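# Two grippers, one bowl

The brief from Pakatar was short. The company packs prepared meals for hospitals and wants an arm at the head of its tray line, picking up empty bowls and setting them down where the filler can reach them. It had narrowed the choice to two grippers and wanted someone outside the sales process to try both.

The job went to Benjie Barredo, who runs a small integration shop called Ferkmont and has spent most of his working life bolting things to the ends of robot arms. I went along on a Tuesday to watch.

Barredo does his first round of testing on a pine table. A steel bench would be stiffer, he says, but the customer's bowls won't be sitting on a steel bench, and the knots and plank seams give the cameras something to deal with. He starts with a bowl because people think a bowl is easy.

"You can't grab it around the middle like a cup," he says. "You come down over the rim, one finger in and one finger out, and you pinch the wall. If you're a few millimetres off, you land on the rim and push the whole thing into the table." 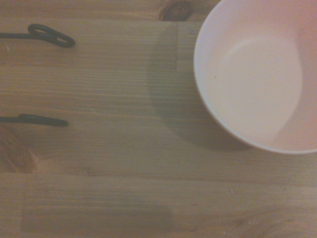 The wrist camera is what decides where the rim is. Barredo likes a wrist view for the last part of the approach and doesn't trust it for much else. Pale bowls are a nuisance under flat light, he says, as the inner wall and the floor of the bowl come out nearly the same shade. Shadows are the other problem. A soft one beside the rim can pull the edge estimate sideways, and the software then reports its wrong answer with great confidence.

He runs a fixed camera as well, and compares what the two of them say before he lets the arm descend. Where they disagree, the arm stops and logs it. In the first session, 26 of 300 attempts ended that way. He was happy with the figure. A stop costs Pakatar a couple of seconds, while a cracked bowl means clearing the line.

The two grippers are quite different to live with. The Sirivska is a parallel unit with long fingers and a plain electric drive. It's the cheaper of the pair and Barredo had it talking to his controller before lunch. The Lò has finer force control and a much thicker manual. Setting it up took him the better part of two days, most of it spent on a firmware mismatch that the supplier eventually sorted out over the phone.

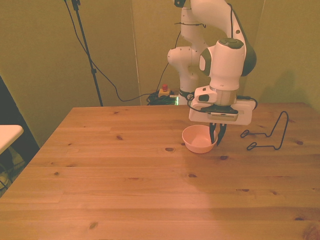 Cable routing took up more of the conversation than I expected. Any line run down the outside of an arm needs enough slack for the wrist to turn and not so much that it snags. Barredo puts every new gripper through 40 full wrist rotations before he picks up anything at all, watching the cable the whole time. He has seen connectors worked loose in an afternoon because a loop was a hand's width too short.

He also keeps the emergency stop within reach during setup and expects his staff to do the same, including on slow moves. Most of the knocks he's had over the years came at low speed, when people stop paying attention.

On grip itself, the results were closer than the price gap would suggest. Both units held an empty bowl well enough at the speeds Pakatar wants. The Lò was gentler on contact and better at noticing when it had closed on nothing. The Sirivska was quicker to open and close, and its fingers can be swapped with a single hex key, a point in its favour at a plant where maintenance happens at 2 in the morning.

Finger shape mattered more than either of us had guessed. Flat fingers sit nicely against a straight wall, but a bowl's wall curves and slopes, so the contact patch ends up small. Barredo tried a rubber facing on each set. It helped the Sirivska a good deal and made little difference to the Lò, which was already adjusting its force as it closed.

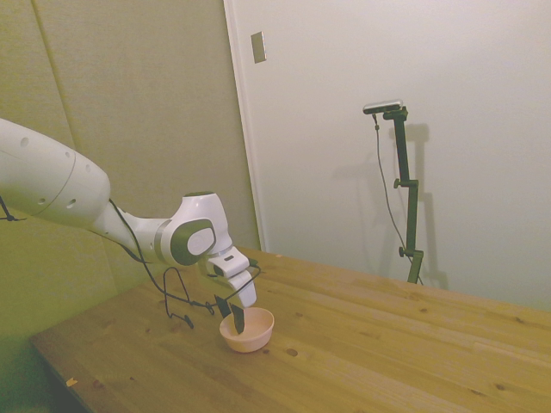

Depth was the last thing he tuned. Too shallow and the fingers slip off the rim as the arm lifts. Too deep and the tips touch the floor of the bowl, and the arm reads that as a collision. He settled on a figure partway down the wall and then made it a setting the operators can change, as Pakatar buys its bowls from more than one supplier and the depths vary.

His report goes in this month. He's recommending the Sirivska with the rubber-faced fingers, and a spare set kept in a drawer by the line. If the company moves to a thinner bowl, which it has talked about, he would want to test the Lò again before anyone signs for more units.

Pakatar plans to put the first arm in during September, on the day shift only. Barredo has asked for a week of watching it run before the hours are extended.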